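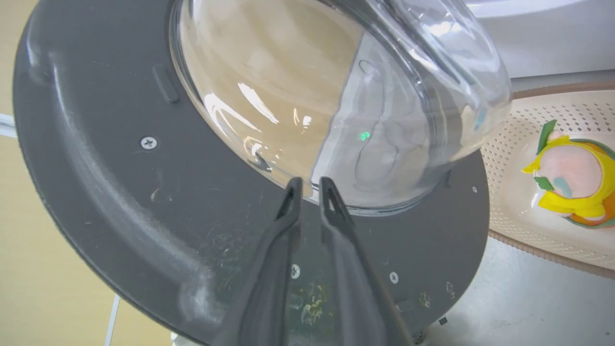 Text and captions by Soledad Ojeda, with measuring notes from Dehua Shi

Workshop > Parts Bench > Discs and Glass > Gallery

Search this site Enter part or keyword Go

Discs and Glass, February

Gray disc with clear glass bowl. Matte plastic, raised ridge just inside the rim, silver screws in the face. Light scuffing and scratches, some pale debris still on the surface.

The gallery records parts as they reach the bench at Droretti, before cleaning. Captions give the material, the visible wear and the fasteners. Notes on handling follow for anyone using the same intake sheet. Earlier entries are filed under the Lawal shelf and are not repeated on this page.

Surface condition

Scuffs are entered on a scale from 0 to 6. A mark that can be seen but not felt with a fingernail is a 1. A mark that catches the nail is a 3 or higher, depending on length. Textured plastic is harder to grade than smooth plastic. Pale lines on a dark matte face often look deeper than they are, and part of what shows may be material left behind by whatever rubbed against it. Grade the disc once as received and once after washing. Write both numbers down, even when they are the same.

Debris is not graded. Enter "present" or "none" and move on. Macarena Echeverría kept a separate column for debris type on the old Cernura sheets, and it was filled in so rarely that it was dropped.

Cleaning

Glass comes off first and is washed separately. Lukewarm water, plain dish soap, a soft cloth. Dry the rim by hand and set the bowl on a folded towel.

Plastic is brushed dry before it gets wet. Use the flat nylon brush and work along the ridge, following the circle. Brushing across the ridge packs dirt into the inner corner, where it turns to paste as soon as water is added. After brushing, wipe with a damp cloth. Do not soak a disc that has screws in it. Water sits under the heads and in the bosses, and a disc that seemed dry at noon can leave a ring on the shelf paper the next morning.

Molded slots and recesses are cleaned with a wooden pick. Metal picks leave bright marks on dark plastic, and those marks then have to be graded as well.

Screws

Leave fasteners in place unless the part is marked for opening. Where they do come out, lay them on the card in the same layout as on the part, with an arrow for the side that faced you. Screws of the same color and head are often different lengths, and a long one driven into a short boss will raise a white blister on the far side of the plastic. Two discs from the Vustivberg lot were spoiled that way.

Check the driver against the head before turning. A loose fit rounds the cross, and a rounded screw in a plastic boss is slow to remove. Back the screw out with steady pressure. When putting it back, turn it counterclockwise until it drops into the existing thread, then tighten by hand. No power drivers on plastic.

A very small screw head set apart from the larger ones gets its own line on the sheet. It may not hold the same layer as the others. Fidel Cisternas asks that these be left alone until he has looked at the part.

Glass

Run a dry fingertip around the full rim, then repeat with a cotton swab. The swab snags on chips too fine to feel. Any chip sends the bowl to the reject shelf, whatever its size. Rounded walls throw strong reflections under the bench lamps, and a reflection can pass for a crack. Turn the bowl slowly: a crack travels with the glass, and a reflection stays more or less where it was.

Small points of colored light show up in clear glass as well. They are not entered as flaws unless they move with the bowl when it is turned.

Diameter is taken at the rim in two directions, at right angles, and both readings are written down. Dehua uses the long caliper up to 200 mm and the steel tape beyond that. A difference of 2 mm between the readings is accepted on pressed glass. Plastic discs are measured across the outer edge, with the ridge noted separately.

Storage

Discs go on edge in the slotted rack, face to face, with paper between them. Bowls are stored open side down on felt, one layer only. A bowl is not left on a disc overnight – grit between the two scratches both. The rack holds some 100 discs if the thin ones are kept together at the left end.

Labels are tied on with string. Tape residue on matte plastic comes off only with rubbing, and rubbing polishes the texture to a shiny patch that cannot be put right.

Corrections

The caption on the previous Cernura page gave a ridge as "double". Harpreet Ross checked the part and it is single, with a wear line beside it. The sheet has been changed. Other corrections can be left in the tray by the sink, with the shelf name and the position in the rack.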